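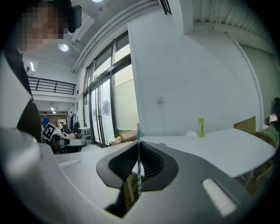
Técnico/a de mantenimiento de célula robotizada y pinzas manuales
Norkwood, área de manipulación. Jornada completa. Referencia: Filtside 18

Norkwood busca un técnico o técnica para hacerse cargo de la célula Filtside: un brazo robótico, su estación de control y el juego de pinzas manuales con las que se registran tareas de agarre sobre mesa. El puesto depende de Wekesa Tanui, responsable de equipos. La incorporación está prevista para enero.

La célula trabaja con objetos ligeros de uso corriente: pajitas de papel, latas, vasos, bolsas y envoltorios. Son piezas que se deforman o resbalan con facilidad y obligan a mantener las mordazas dentro de tolerancia. Una almohadilla gastada se nota antes en los datos que a simple vista, por lo que el mantenimiento se programa por ciclos y no por avería.

Tareas del puesto

Pinzas manuales
Inspección de las almohadillas de mordaza al inicio de cada turno: desgaste del estriado, adherencia del pegado, restos de papel o plástico en las ranuras.
Sustitución del par completo de almohadillas cada 400 ciclos. No se cambia una sola cara.
Comprobación del paralelismo de cierre y de la carrera con galga.
Limpieza de la lente y verificación del par de apriete del soporte de cámara.
Registro de cada intervención en Tallex, con número de pinza y recuento de ciclos. 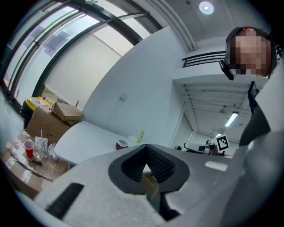
Pinza manual con almohadillas estriadas en las mordazas; detrás, la zona de mesas.

Brazo y marcadores
Revisión de la fijación de los marcadores fiduciales. Un marcador despegado, rayado o girado respecto a su soporte se retira y se repite la calibración.
Calibración cámara-marcador los martes, antes de la primera sesión, y siempre después de mover una mesa o el propio brazo.
Control de holguras en articulaciones, estado del cableado y respuesta de la parada de emergencia.
Copia de los parámetros del controlador antes de cualquier actualización.

Zona de trabajo
Comprobación de la iluminación. La sala tiene ventanales y la luz directa puede saturar la imagen de los marcadores; el técnico ajusta la exposición y anota el valor.
Reposición de consumibles de prueba y retirada de embalaje al cierre del turno.
Pedidos de recambio a Nyamweya, proveedor de almohadillas y muelles, con un stock mínimo de ocho pares.

Documentación
El histórico de la célula contiene 1192 intervenciones, parte de ellas en hojas de cálculo anteriores a Tallex y con criterios de codificación distintos. Durante los primeros meses se pedirá unificar los códigos de avería y revisar el procedimiento de cambio de almohadillas, que sigue describiendo el modelo anterior de mordaza.

Requisitos
Ciclo formativo de grado superior en mecatrónica, automatización y robótica industrial, o experiencia equivalente.
Dos años en mantenimiento de equipos electromecánicos. Se valora experiencia con brazos colaborativos.
Lectura de planos y esquemas eléctricos. Manejo de multímetro, galgas y llave dinamométrica.
Linux a nivel de usuario: terminal, lectura de registros, edición de ficheros de configuración.
Inglés técnico leído.

Se valorará
Python para scripts de comprobación.
Conocimientos de calibración de cámaras con óptica de gran angular.
Impresión 3D de utillaje y soportes.

Condiciones
Contrato indefinido con seis meses de periodo de prueba.
Horario de 8:00 a 16:30, de lunes a viernes. Un turno de tarde cada tres semanas.
Puesto presencial. La documentación puede hacerse a distancia un día por semana.
Salario según la tabla interna de técnicos, nivel 2. Se comunica en la primera entrevista.
Formación inicial de dos semanas en la propia célula.

Proceso de selección
Revisión de candidaturas, entrevista con Wekesa Tanui y prueba práctica en sala. La prueba dura 90 minutos: cambio de un par de almohadillas, comprobación del cierre y localización de un fallo en un marcador. Se puede consultar el manual. Se puntúa también la hoja de intervención.

Candidaturas
Enviar currículum y una descripción breve (una página como máximo) de una reparación propia, con el diagnóstico seguido y las piezas sustituidas, a la atención de Marites Barredo, Personal, indicando la referencia Filtside 18 en el asunto. No se admiten candidaturas sin esa descripción. Las consultas técnicas sobre la célula se atienden por el mismo canal.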